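Repair Belongs in the Public Budget

Each spring the Fairclough school district retires its older desktop computers and asks for money to replace them. The practice deserves a harder look. Last year 218 machines left service, and only 36 were examined for reuse before they were sold for scrap.

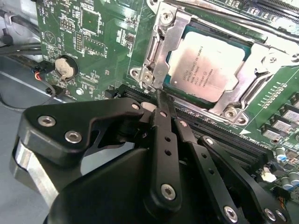
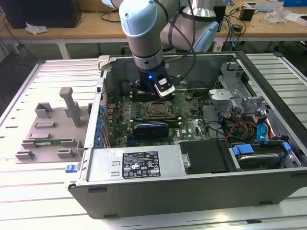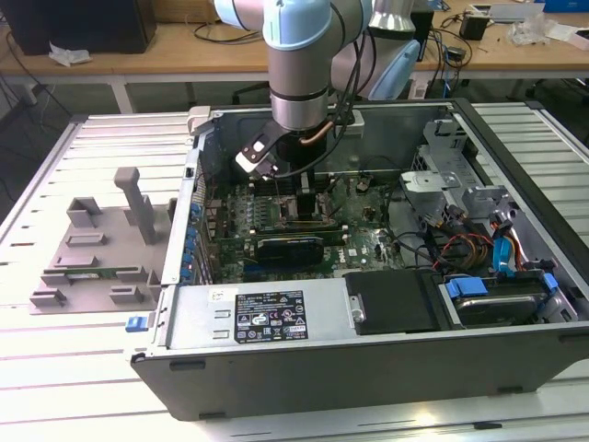 Opinion | By the Editorial Board, Wullura Review

A desktop computer is made of parts that can be exchanged. Memory may be added and a worn drive replaced at modest cost. A public body that discards the whole machine because one part has failed is spending money it has not justified.

The district should publish an inspection record for every computer it retires, and its April budget should carry a separate line for repair. Families in Fairclough are asked to make their own appliances last. They may fairly expect the same care from the offices they fund.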